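Desk power at Niltivness: where the sockets go

Fathima Bepari looks after furniture and small electrical equipment at Niltivness, a shared workshop building with 72 desks over two floors. Her job covers the tables, the extension leads, the yearly checks and the labels that go with them. I met her in October to ask about one narrow subject, the power strip on the desk, which takes up more of her time than chairs and lighting together.

The building was wired for a different use. Sockets are on the outer walls only, and the desks in the middle of each floor are fed by leads laid over the carpet or taken down through the tabletop. "The wall circuits have plenty of capacity," Bepari says. "The trouble is distance. A desk in the middle can be a long way from its socket, and all of that distance is cable on a floor that people walk on."

The first tables came from Skondton and had no opening in the top. Leads went over the back edge and hung there. The replacements, ordered through Trịnh, have a small hole at the back, near the middle. Bepari had expected this to settle the matter and found that it did so for only one kind of cable. "A bare flex goes through. A moulded plug doesn't. If the strip is going to sit on the desk, its plug has to reach the floor somehow, so the lead goes over the edge anyway and the hole is left for a phone charger or a lamp with a thin wire."

She keeps a written layout for the desks, now in its second version. The first put every strip under the table, screwed to the frame. It was tidy and people disliked it. They had to kneel to reach a switch, and they bought their own leads and ran them up from below, with one strip plugged into another. That is the one arrangement she removes on sight.

The second version allows a short strip on the table, within reach of the person sitting there. Two sockets are enough for most desks: one for a screen and one for whatever is being worked on. Bepari prefers a strip with its own switch, placed so that it can be seen from the chair. "If you can see the switch, you use it. Under the desk they stayed on all night."

Diệp Hoàng, who fits out the desks, joined us for the second half of the conversation. He does the work in the evening after 17:00, when the floor is clear. He reckons on 20 minutes for a desk with its lead already run and 60 for one without. Most of the longer time goes on the floor and very little on the table.

"You set the strip down last," Hoàng says. "Start at the wall, lay the lead flat, bring it up at the back leg, leave some slack, and then see where the strip wants to sit. If you start with the strip you end up with a coil on the carpet."
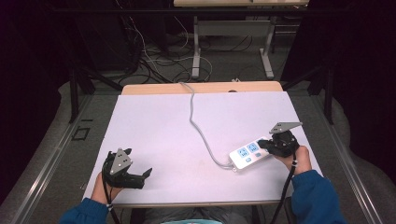
Diệp Hoàng

The question of slack divides the two of them. Bepari would like the lead fixed at the table edge with a clip, so that a pull on the strip is taken by the table and the plug is left alone. Hoàng leaves the lead loose across the top in an open curve. He says a strip is moved several times a day, turned to take a bulky adaptor or pushed aside for a drawing, and that a clipped lead is bent at the same point each time. The current layout permits both. Clips are fitted where the desk has a fixed screen.

They agree on the surface. Each desk that has a strip on top is also given a flat pale board, laid over the wood. The stated reason is scratches from the underside of the strip. Hoàng adds that small screws and offcuts of wire show up better on it, and that a board can be lifted off and shaken out. The boards come from Ellell and are cut on site.

The floor remains unfinished business. Cable covers have been fitted across the two main walkways but the areas between tables are still open carpet, where spare leads collect in loops. Bepari's rule is that any lead without a label is unplugged at the wall and taken to the store, where it stays for a month. Hoàng would shorten that to a week.

She has asked for floor boxes in the middle bays of the lower floor, which would remove the longest runs. Until there is an answer the layout stays as it is, with the next round of checks beginning on the upper floor.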